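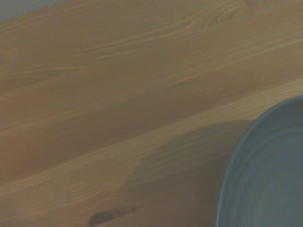 # Plundoteo arm: questions we keep getting

**Does it work?**
Sometimes. Out of 210 logged tries at picking up a bowl by the rim, 40 ended with the bowl where we wanted it. Anyone quoting you a better number for a home-built arm should show you the log.

**What did it cost?**
$534 in parts, before the second wrist servo. Gudrun Solberg paid for that one and would like it on record.

**Why not buy the Trumel kit?**
We looked. The sales page never says how much the arm can lift at full reach, and two emails asking got us a brochure.

**Can it tell a bowl from a shadow?**
Not reliably. Dull blue-gray on wood grain is hard for it, and a dark knot can fool it too. The Zunham vision add-on claims to fix this. We ran it for most of August and saw no change we'd swear to.

**Will it do my dishes?**
No.

**Can I build one at the Kristiansen workshop?**
Yes, if you bring your own power supply. Bench slots open at 5 pm. Clamp the base before you switch anything on.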